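My grandmother kept a cigar box of colored blocks on the shelf over her sewing table, and every child who came through her house ended up on the floor with it sooner or later. I have been meaning to write down the way she played with us, and now that my own nephew is old enough to want "the block game" four times before lunch, I finally have a reason to sit down and do it.

## What you need

- Two wooden cubes, one red and one blue, small enough for a child's hand but too big for a child's mouth
- A clear tabletop, as pale and plain as you can manage
- A bit of patience, and a snack for afterward

You can buy cubes at nearly any craft store. If yours are bare wood, sand the edges lightly, give them two thin coats of a child-safe paint, and leave them alone overnight. I know it's tempting to hurry the second coat -- I have hurried it, and I had fingerprints in the blue for years.

## How to play "Near and Far"

**1. Start with both cubes close together.** Put the red one in front and the blue one right behind it, so that from the child's chair the red hides part of the blue. Let them look for a moment before you say anything at all. Then ask which one is in front. Some children point, some grab, and my nephew likes to put his chin on the table and check.

**2. Ask what they can still see of the one in back.** A bit of the top? A side? Have them lean left, then right, then stand up. It's a lovely thing to watch a child work out that the blue cube hasn't gone anywhere.

**3. Move them apart.** Slide the blue cube well away toward the far side of the table and leave the red one nearer. Now the words change: far, farther, next to, a long way from. Use whichever ones come naturally in your house, and say them often.

**4. Turn a cube a little.** Give the red one a small twist so it no longer sits square to the edge of the table. Ask how many sides show now. Older children (mine was six when this really clicked) enjoy guessing first and checking after.

**5. Trade places.** Let the child set the cubes while you close your eyes, and then you have to say where everything is. Get it wrong once in a while. They love that part best, and they will correct you at great length!

## A few notes

Sit on the same side of the table as the child, at least at first. From across the table your front is their back, and you'll both end up confused.

If there's a lamp or a sunny window nearby, look for the shadows too. Kartini Lumenta, who taught me to sew and had a houseful of little ones herself, used to have them trace the shadow with a fingertip before moving the cube, and I've borrowed that for rainy afternoons with the lamp on.

Stop while it's still fun. With a small child that might be up to eight minutes, and some days it will be two.

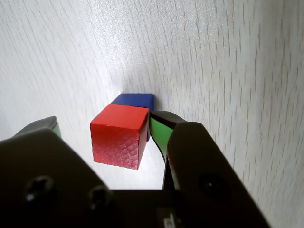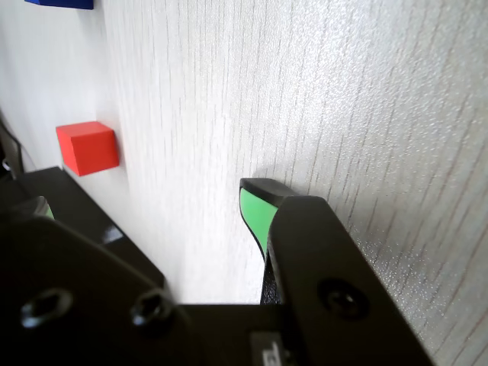

*The red and blue cubes: close together in the first picture, spread apart in the second.*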